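Hi all, quick one from me on the Resten live album before the April check-in. We have 26 songs on tape from the two Sarkmont nights, and 27 if you count the false start of "Żak," which I do! 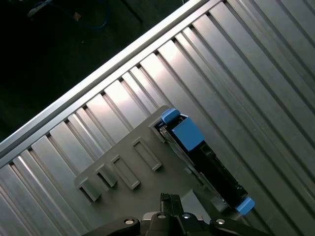

Mixing is slower than I'd hoped. The unplugged half is lovely, but the drums on the loud half were harsh and glaring, like overhead lights bouncing off those long metal ribs, so I'm redoing four songs.
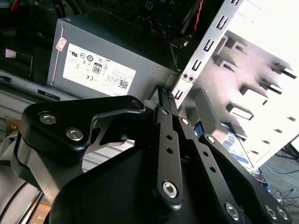
Vocals are done — the harmonies on "Canditwood" still give me chills.

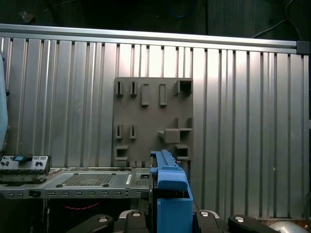
Money is fine. I've spent 600 of the 1000 dollars set aside for mastering, and the rest goes out once the running order is settled. I still want the slow one last.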